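5.3 Cleaning and checking the wrist, tabletop cell

Caution: Keep hands off the table while the arm is enabled.

1. Stop the program and wait for the arm to hold still.
2. Check that the camera plug is fully seated.
3. Follow the cable loop back along the arm. It must clear the gripper at every pose.
4. Brush crumbs off the table - do not use compressed air.
5. Restart at low speed.

Note: Report loose plugs to Nimal Nanayakkara.
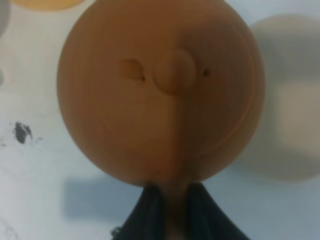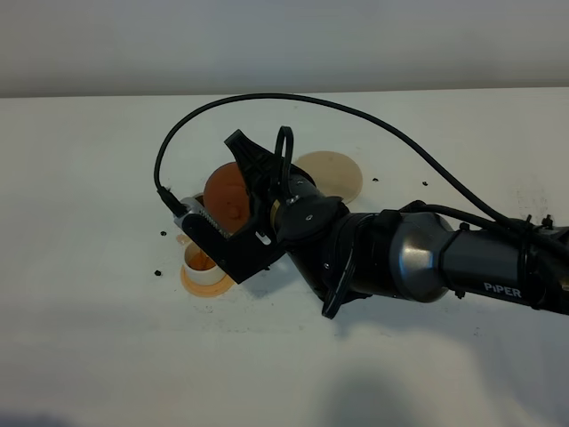
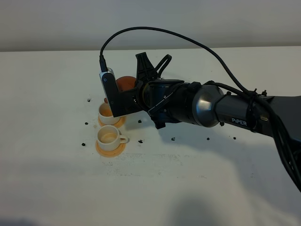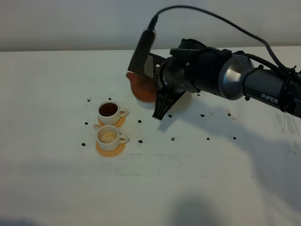 Fig. 5-3. Wrist camera view (first); arm and cable loop (other three).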